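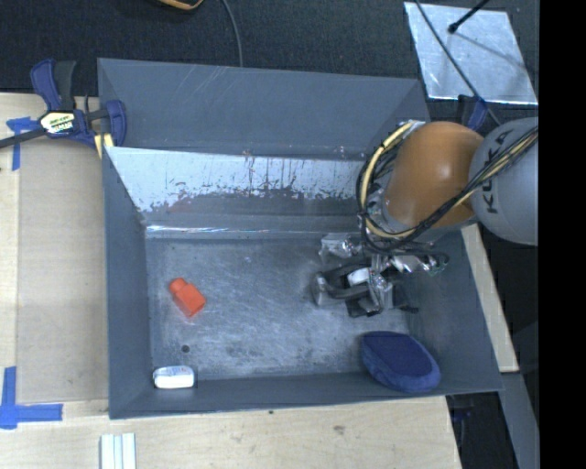

Bulwood Household Goods Exchange
Minutes of the May meeting of the Stock and Sorting Group

The meeting opened at 6:30 p.m. in the ground floor room at Keogh House. A quorum was present. The minutes of the April meeting were approved with one correction: under item 4, "shelving" should read "shelf labels."

1. Matters arising
The shelf labels have been delivered and put up along the north wall. The key to the side door has still not been returned by Potell. The secretary will write again.

2. Sorting bins
The group considered the use of the gray bins for small mixed items. It was noted that packets and other light pieces end up in the corners against the walls and are missed when a bin is cleared. Soft items placed in the same bin make this worse. It was agreed that:
(a) cushions and other soft goods will no longer go into the gray bins and will be placed on the textile shelf on arrival;
(b) each bin will be checked along all four walls and in the corners before it is signed off as empty;
(c) small packets will be put into a clear bag before sorting.
A member asked whether the scuffed bins should be replaced. The view of the meeting was that scuffing of the floor of a bin does not affect its use. Bins with a split wall or a sharp edge are to be withdrawn.

3. Sorting table
Bins are to stand in the middle of the table, clear of the edges. A proposal to cover the wooden top with a mat was discussed and deferred to the next meeting, pending a price.

4. Stock report
The group received 213 items in the period. Of these, 138 were passed on to the Govasholm store and 17 were set aside as incomplete. The remainder are in sorting. The report was accepted. It was requested that future reports list bottles and other containers separately from general kitchen goods, as Govasholm shelves them apart.

5. Purchases
Approval was given for the purchase of 50 clear bags and one roll of label tape. A request for a second hand cart was not approved.

6. Other business
The heating in the room was reported as too high in the evenings. The secretary will raise the matter with Keogh House.

Actions
Secretary: letter to Potell; heating.
Stock lead: revised report form; price for table mat.
All sorters: corner checks to begin at once.

The meeting closed at 7:45 p.m. The next meeting will be held in the same room.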